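Tips for recording good kitchen demos at home

I've been collecting kitchen demonstrations for the Ovlow project since July, all of them at a table in my spare room, and I've made most of the mistakes there are to make. What follows is what I'd tell a friend who was setting up their own corner for it. Take what's useful and skip the rest!

**Start with one job.** I was so excited when the arm came that I tried mugs, spoons, sponges and a colander all in the same evening, and ended up with a folder full of odds and ends that the Beddoe trainer could do nothing with. Pick one thing, like hanging a mug or lifting it off again, and record 200 good runs of it before you let yourself get tempted by the spoons.

**Move things a little between runs.** Turn the rack a bit. Slide it a couple of inches left, then back toward you. If the mug starts in the same place every time, the system learns the place and not much about the mug. I keep a pencil and a scrap of paper by the keyboard and jot down "rack left, handle back" or whatever it was, and those notes have saved me more than once when I was sorting files afterward.

**Slow hands.** I rush when I'm hungry, and you can tell from the recordings – the arm jerks at the start and dithers at the hook. Eat first. A sandwich at 2 has done more for my success rate than any setting in the Cavska software.

**Keep your misses, but keep them separate.** A dropped mug goes in its own folder with a short label. My count stands at 2146 runs, and 545 of those are misses of one kind or another, mostly from the early weeks when I hadn't got the knack of the handle.

**Plain background, soft light.** An old bedsheet is fine (iron it if you're fussier than I am). I close the blinds and use two lamps, one on each side, so the afternoon sun doesn't creep across the table and change everything halfway through a batch.

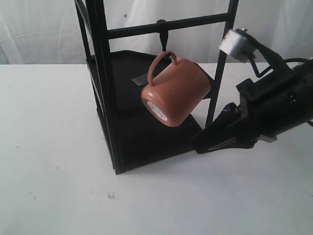
**Choose a mug you can spare.** Matte is easier than shiny, and a strong color against a pale table makes checking the footage so much kinder on the eyes. A roomy handle helps too. I bought three of the same kind at the Murkberg flea market and I'm on the second one now.

**Back up before supper.** Copy the day's files to a second drive, open a few from the middle to be sure they play, and only then clear the first. It takes about as long as boiling potatoes, so I do the two together.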